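Clearing the Kitchen Table, and Keeping It Cleared for Longer Than an Hour

A kitchen table is a flat surface, and every flat surface in a house is treated as a shelf by everyone who walks past it. I have tried signs. I have tried sighing. What follows is what worked in our place in Istville, where the table is white, shows everything, and has to serve as dining room, pantry, toy box and post office, often before breakfast.

Start with the cans

Cans are the worst offenders. They come out of the grocery bag, get set down "for now," and are still there on Saturday, by which time one of them has rolled off and dented itself on the floor.

Put them away first, before the bowls, before the mail. They're heavy, they're easy to pick up, and the table looks half done once they've gone, which is good for morale. New cans go to the back of the shelf and old ones come forward. You know this already. So did I, and I still once owned a can of pumpkin that had moved house with me.

If a can must lie on its side, give it something to lie against. A folded dish towel works. On a deep shelf I use the lid of an old shoebox with the rim left on, and the cans line up in it and slide out like a drawer. Larex makes a wire rack that does the same thing for $30 and takes an evening to put together. The shoebox lid is winning so far.

Check the rims while you're at it. A shallow dent in the side is usually only ugly. A dent on the seam, a bulging end or any sign of leaking means the trash, however good the sale was.

Bowls: nest by size, and stop there

For a while I sorted our bowls by color. It looked wonderful for a day and a half. Then someone other than me emptied the dishwasher.

Sort by size only. Big ones on the bottom, small ones inside, no more than four to a stack, or you'll be lifting a tower every time you want cereal. Bowls that don't nest with anything get a shelf of their own or go to a relative with more cupboards. If you have a two-tone bowl you're fond of, put a paper towel or a coffee filter between it and whatever sits inside. Glaze scratches more easily than you'd think, and the inside is the part you look at while you eat.

The big oval plate

Every household has one. It comes out for the holidays and spends the rest of the year not fitting anywhere. Ours lay flat under the dinner plates, so that getting it out meant moving all of them, so we never did, and we served the ham on a cutting board.

Store it on edge. The gap beside the fridge will do, or the slot where the baking sheets live, as long as there's something soft under it. A strip of nonslip shelf liner keeps it from sliding. Give it a push with one finger before you walk away – if it moves, it will move again at two in the morning.

Play food is not food, but it travels with it

Toy fruit drifts toward real dishes. I have washed a plush banana with the plates (it took four days to dry) and once packed half a toy orange in a lunch bag, where it was not well received.

Give it a bowl that belongs to it and nothing else, on a low shelf, and sweep it all in there at the end of the day. Plastic pieces can go in warm soapy water. Plush ones want a damp cloth, or a laundry bag and a gentle cycle if the label allows it, then somewhere airy. Squeeze them before you put them back. If the middle still feels cool, leave them out another day.

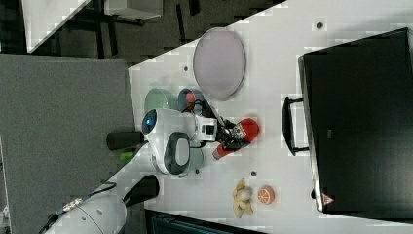 One big bin for everything else

After the cans, the dishes and the toys come the things with no category: a flashlight, a roll of tape, a charger for a phone we no longer own. Get one large bin, preferably dark so it hides scuffs, and preferably with handles. Everything homeless goes in.

The bin stands at the end of the table while you work and leaves the table when you do. I can't stress the second part enough. We let ours stay once and by August it had a smaller bin on top of it.

Empty it once a month. Anything you don't recognize can go.

Wiping down a white top

Crumbs first, with a dry cloth. People go straight in with the wet one and make paste. Then warm water and a drop of dish soap, working along the long side, then a dry cloth again so it doesn't streak.

For the gray marks left by cans and pan bottoms, baking soda mixed with a little water, rubbed gently with a fingertip, gets most of them. Try it on a corner first. Skip the scouring pads, including the green Gukby ones that say "safe on all surfaces." I have a dull patch the size of a saucer that says otherwise. It lives under the salt.

If your table has small inset dots or screw caps, go around them with a cotton swab now and then. Jam finds them.

Total time, once you've done it a few times: roughly 30 minutes, plus however long it takes to find out who put the mail back.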